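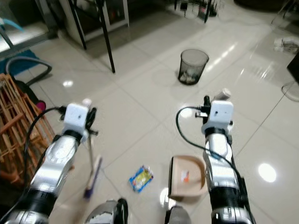 Last updated: November 4, 2018

Water pooling behind a new retaining wall, do I have to take it apart?

Posted by tunen_terrace

Hi all, long-time reader, first question. We had a retaining wall put in along the back of the yard in June, dry-stacked concrete block, 3 feet high at the tall end and tapering down to nothing by the driveway. The yard slopes toward the house, so the wall was supposed to give us a flat strip for a bench and some shrubs. It looks great! I love it!

But every time we get a real rain, water sits on the flat part behind the wall for days. I mean ankle deep in one corner. I planted hydrangeas back there and two have already gone yellow and sad. Last week I noticed the face of the wall has a damp band across the bottom couple of courses, and one block near the middle feels like it's sticking out a hair more than its neighbors (could be my imagination, I've been staring at it way too much).

The installer says there's gravel behind it. I dug a little test hole right up against the back of the blocks and hit plain clay as far down as my trowel would go. No gravel, no fabric. I can't find any pipe coming out at the ends either. He's quoted me $200 to "add some drainage" from the top, which sounds cheap for something that's supposed to fix all this. Is that a real repair or am I going to be tearing the whole thing down next year? Our soil is heavy clay, if that matters.

Elis Bowen

It matters a lot. I'm on clay too, over on the Valholm side, and I've rebuilt one of these myself, so I'll tell you what I'd do.

First, dig a better hole before you panic. Go down with a real shovel about a foot back from the wall, all the way to the bottom course if you can manage it. Some installers cap the gravel with a layer of soil so you can plant up to the edge, and a trowel won't get through it. If you find clean stone down there, you may just have a clogged or missing outlet, and that's a much smaller job.

If it's clay all the way down, then adding drainage from the top won't do much. The water needs somewhere to go at the base. The usual setup is a perforated pipe at the bottom of the wall, stone around and above it, filter fabric between the stone and the dirt, and the pipe running out to daylight at the low end. Yours tapers toward the driveway, so check which end is really lower at the footing before anybody lays pipe.

The nice part about dry-stacked block is that you can take it apart and use it again. When I did mine I numbered the caps with chalk, stacked everything on the lawn, dug out the back and put it up again over 2 weekends. My back was not happy with me, but the wall hasn't moved.

About that block: lay a long straight board or a string line across the face and measure the gap. Write it down and do it again after the next good storm. If it's growing, I'd stop waiting and get someone over there.

Also, where does your roof water go? I had a downspout dumping right at the top of my slope and had never given it a thought. Moving it took an afternoon and cut the puddle way down.

And move the hydrangeas now while it's cool. They'll sulk but they should come back.

griffiths_lane

Just drill some holes in the front and let it drain out, that's what we did at our place in Emton and it's fine. Or plant a willow, they drink like crazy.

Elis Bowen

Please don't put a willow behind a block wall! The roots will go looking for every gap. And holes in the face don't help much if there's only clay behind them, they plug up with mud. Get the installer to come stand next to the hole with you, and have your contract in hand. If it says gravel backfill, I'd be asking him to put it in before I paid him another cent.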